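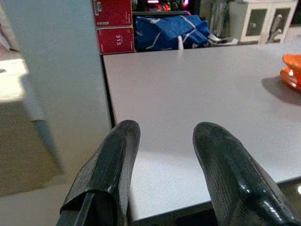 *Light gray tabletop, something orange at the right.*

So I finally made it to the Ahonen open day! I've been saying I'd go for years, and every year it's either snowing sideways or I've got a cold, but this time Lenni Heinonen had room in his car and I had no excuses left. If you don't know Ahonen, it's the rye bakery out past Skata, the one with the dark round loaves with the hole in the middle that my grandmother used to hang up in her pantry.

We got there a bit after ten and the parking lot was already full, so we left the car down by the church and walked up. You can smell the place from the road. Lenni had skipped breakfast on purpose (smart man) and I hadn't (not smart).

They take you around in groups, and ours was led by Pirjo Kuusisto, who has worked there since she was nineteen and talks very fast. First stop was the flour store. They mill their own rye now, on a stone mill they named Jukorora after a farm dog, and when it's going you have to shout. I put my hand in a sack of the fresh stuff and it was warm, which I did not expect at all. Pirjo says they let it rest a couple of days before they bake with it. One of the kids in our group asked if the dog was still alive. The dog is not still alive. Moving on.

Then the sourdough room, my favorite part by a mile. It's small and hot and smells like apples and vinegar, and the starter sits in big tubs with cloths over the top. It goes back to Kalevi Manninen's mother, who kept it in a wooden bucket and never washed the bucket. Kalevi himself was there in a white coat, and he let us each taste a little off a spoon. It's SOUR. My eyes watered. I asked him whether you could keep one going at home with supermarket flour and he said sure, feed it and don't fuss, and then he spent ten minutes telling me all the ways to fuss over it.
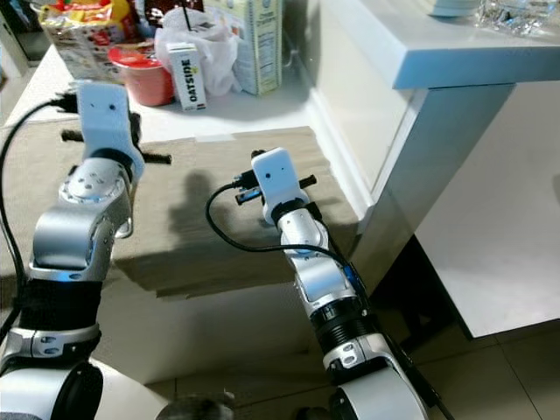 After that came the ovens. On a normal day they bake 1,675 loaves, and the week before Christmas it goes up to 3,785, and I can't picture where they put them all. The big oven has a brick floor and they still load it with a long paddle. Eino Hämäläinen was on the paddle that morning and he let a few of us try it with a cold dough. Mine landed folded in half. Lenni's landed on the floor. Eino's go down in a perfect row without him even looking, he was chatting about hockey the whole time!

Coffee was in the break room, with bread still hot enough to melt the butter straight through to the plate. I had the plain rye, the one with caraway, and a new one called Grirnex, which has malt and dried lingonberries in it. I went in suspicious and came out with two loaves. Lenni thinks it's too sweet. Lenni also ate four slices of it.

A few things if you're thinking of going: the tour is free, the floor gets slippery with flour, so wear decent shoes, and the shop takes cards now. The caraway sold out before noon. Groups are capped at 50 people for the whole morning, so put your name down early. The next one is in February and I've already signed up my sister, she doesn't know yet.

My starter from Kalevi is in a jam jar on top of the fridge. It's bubbling a little on one side.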